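Hand-held gripper demonstration

Reading time: 4 minutes

Hand-held gripper demonstration is a method of collecting training data for robot manipulation in which a person performs a task with a gripper held in the hand. No robot arm is needed during recording. The motion of the gripper, the opening of its fingers and the view from a camera mounted on it are stored together and later used to train a control policy for an arm fitted with a similar gripper.

The method belongs to the wider field of learning from demonstration. It is used mainly for tabletop work such as folding cloth, sorting small items and handling cables.

Background

Earlier demonstration data came mostly from teleoperation, in which a person drives a robot arm from a distance with a joystick, a headset or a second arm. Teleoperation records exactly what the robot did, but it is slow, and each station needs a working arm. Hand-held grippers lower the cost of a station and let the operator move at a more natural speed. The drawback is that a person can make motions that an arm can't repeat, so some recordings have to be thrown out or adjusted before training.

Equipment

A typical hand-held gripper has a handle and two opposed fingers. The fingers usually carry replaceable pads, which may be covered with rubber or foam to improve grip. A camera on the tool looks out past the fingertips, so that both pads stay in view through the whole task. Pads wear with use, and the look of the fingers in the recordings changes slowly as they do.

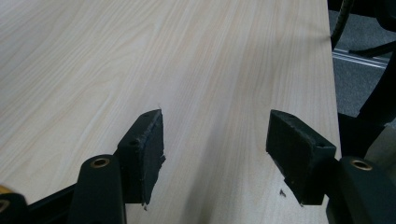 Why is the camera placed on the gripper when a fixed camera could cover the whole table?

A camera on the gripper gives nearly the same view when the tool is later attached to a robot arm. The trained policy then receives pictures close to the ones it learned from, even if the room or the table is different. Many stations add a fixed or head-level camera as a second source.

Tracking

The position of each gripper must be known throughout a recording. Three approaches are common: visual tracking from the gripper's own camera, outside cameras that follow printed markers on the tool, and inertial sensors combined with one of the other two. Printed markers are cheap and simple to check, but tracking may drop out when a hand or sleeve covers them. For two-handed tasks both grippers have to be placed in a single coordinate system, and their clocks have to agree.
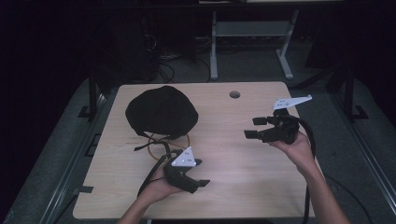 Small timing errors matter more in two-handed work than in one-handed work. If one gripper's record runs late, a handover from left to right can appear in the data as a drop, and the policy may learn to let go too soon.

The Wellergate trials

A comparison of one-handed and two-handed recording was carried out at Wellergate by a group led by Ishbel Strachan. Operators recorded 400 demonstrations of tabletop tasks. After filtering for lost tracking and for motions outside the reach of the Dania arm used in testing, 179 of the two-handed recordings were kept. A policy trained on them finished the test task in roughly 70 percent of attempts.

Most of the failures came at the first grasp. Strachan's report put this down to differences in pad stiffness between the hand-held tools and the gripper on the arm. The group later fitted matching pads to both and began replacing them on a fixed schedule, but did not publish a second set of results.

Limits

The operator feels the weight and resistance of an object through the handle, and most tools do not record this. Tasks that depend on force, such as pressing a connector home, are therefore harder to learn from this kind of data. Cables attached to the tools can also restrict the operator's movement. The Bellamy recording format, used by the Wellergate group, includes an optional channel for finger force, although few of its files contain one.

Related articles
Learning from demonstration
Teleoperation
Marker tracking
Brinanell gripper pads
Two-handed manipulation

Contact | Copyright | Back to top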